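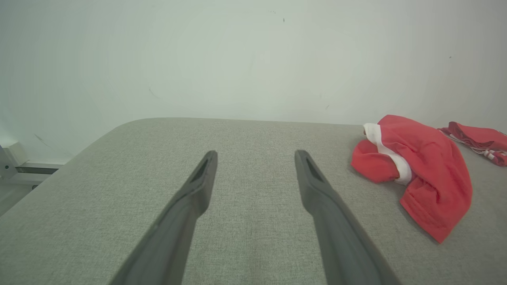 *Open gripper, dark gray.*

## Sportswear washing: the questions we keep getting

Most of these reach us at Wisbridge after somebody has read a label and started to worry. We sell used team clothing, so we wash a lot of it.

**Do I need a special sports detergent?**

Probably not. We ran 86 tops through the shop machines, half with Grivia Active and half with the cheapest liquid at the grocery store. Three of us sniffed the results and couldn't agree on which pile was which. It wasn't a lab test, but neither is the one on the bottle, as far as we can tell.

**Grivia says its formula "resets" the fibers. What does that mean?**

We asked. The reply used the word "resets" four more times.

**Will the red bleed into the white?**

It can, mostly in the first few washes. Use cold water, turn the thing inside out, and don't leave it sitting in the drum overnight. Color-catcher sheets do pick up some dye. Whether that dye would have landed on your sleeves is another matter, and we've never seen a good answer.

**How should I dry a jacket?**

Flat, away from direct sun, with the zipper closed if it has one. Hangers are fine for light tops.
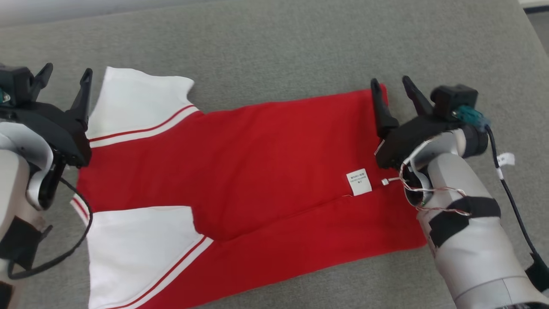 Dryers are where we see real damage — cracked prints, wavy zippers, cuffs that have given up. If you must use one, pick low heat and take the jacket out early. The Lodhi drying rack gets recommended to us constantly. It costs more than most of our stock and holds clothes off the floor, like a chair.

**Does freezing get rid of the smell?**

We left a shirt in the freezer for 24 hours. It came out as a cold shirt with the same smell. Soak it in plain white vinegar and water for half an hour, then wash as usual.

**Is fabric softener really that bad?**

For stretchy polyester, we'd skip it. It leaves a coating, and sweat dries more slowly through it. On cotton, suit yourself.

**Can I return something that shrank?**

Only if it shrank following our care card. Take it to the Forosley counter before 5 p.m. and bring the card.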